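Tubes and Racks: The Flellbridge Sample Table
Gallery page, last updated 8/14/02

I've been promising to put this page up since November, so here goes - the small stuff that lives on and near our sample table, with a line or two for each thing (sometimes more, I can't help it).
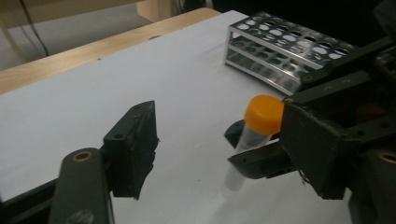

What are centrifuge tubes good for if you don't own a centrifuge?
They make very good small storage containers. They seal well, they're light, and the pointed bottom collects whatever settles, so you can use them for pond water, fine soil, sand, seeds or anything else that comes in spoonfuls.

1. Orange cap, steel rack
My favorite combination on the whole table! A clear tube with the bright orange screw cap, and the stainless rack sitting behind it on the white. The ribbing on the side of the cap is what sold me on this kind. I have tried the smooth ones and with cold fingers at the edge of a pond they are miserable.

2. The tapered end
People ask about this more than anything else. The body narrows to a tip at the bottom, which means a tube like this won't stand up by itself, and that's why you end up buying racks. But leave a muddy sample alone overnight and all the silt slides down into the tip in a neat little plug, and you can pour the clear part off the top if you're slow about it. I am not always slow about it. There's a brown spot on my good gray sweater that came straight out of the Kustis ditch.

3. About that rack
Stainless, rows of round holes in the top plate and another perforated shelf underneath, open at the sides. I love the open sides. I used to have a closed plastic block and every drip that ever went into it stayed there and turned green. With a steel rack I just run the whole thing under the tap and set it on a towel. It weighs more than the plastic one did and I like that too - you can bump it with your elbow and it mostly stays put.

If you're shopping for one, take a tube with you. Holes come in different widths and I've been burned. My first rack was the right price and the wrong size, and the tubes dropped through up to the cap and hung there. It holds pens now, and does that pretty well.

4. White underneath
A white sheet on the table is the cheapest improvement I ever made. The tabletop is light wood and perfectly nice, but pale grit disappears on it, and so do seeds. On white you see everything you spill. You also see whether a sample is tinted or cloudy, which I used to judge by holding the tube up to the window and squinting (don't do that with the cap half on, ask my sleeve).

Change the sheet when it gets ringed and spotty. I go through a pad of them faster than I'd like.

5. Labels, or, what I got wrong
For the first year I wrote on the caps. It looks so tidy! Then you open two tubes at the same time, somebody calls from the other room, and you have no idea which lid goes where. Now the number goes on the body of the tube, in pencil, on a strip of cloth tape, and the cap gets nothing. The frosty kind of plastic takes a marker fairly well too, but marker rubs off on wet gloves and I don't trust it past a week.

Numbers only, with the details in the notebook. We're up to 1408, which sounds grand until you know that we skipped a chunk of numbers when the old notebook got left on a bus.

6. Washing up
Warm water, a drop of dish soap, a bottle brush with a skinny tip, rinse, rinse again. The tip of the tube is the hard part. A pipe cleaner bent double gets down there better than any brush I've paid money for. Dry the tubes and caps apart from each other. If you screw a cap onto a damp tube and put it in a drawer you'll get a smell, and I've never gotten that smell out of one yet.

Caps dry flat side down on a dish towel. I did 73 of them one rainy afternoon and it looked like somebody had spilled a bag of candy on the counter.

7. Where to get them
Ours came from Istumano, in bags of 12, and the bags are handy afterward for keeping spare caps together. School supply places have them too. Check whether the caps come in the bag or get sold separately - I paid for two lots of tubes once and had nothing at all to close them with.

8. How tight is tight
Snug, then a hair more. Lay a filled tube on its side on a paper towel for a few minutes before it goes in anybody's backpack. If the towel has a spot on it, take the cap off, wipe the threads and try again. Nine times out of ten it's one grain of sand in the threads.

9. What goes in them around here
Pond water, mostly. Creek sand from three different bends (they really are different colors, come by and look). Poppy seed from the fence at Flellbridge. Some very fine clay that I keep meaning to do something with. I also keep needles and a little sewing thread in one in my glove compartment, and it's been there longer than any of the samples.

10. Still on my list
A second steel rack, same kind if I can find it. More orange caps, mainly for cheerfulness. And a proper drawer for the empties, the shoebox is splitting down one corner and the tape isn't holding anymore.

More to come when I get the shelf page sorted out. If you've got a good trick for getting dried clay out of the pointed end, please write, I've got a sinkful.

Back to the gallery index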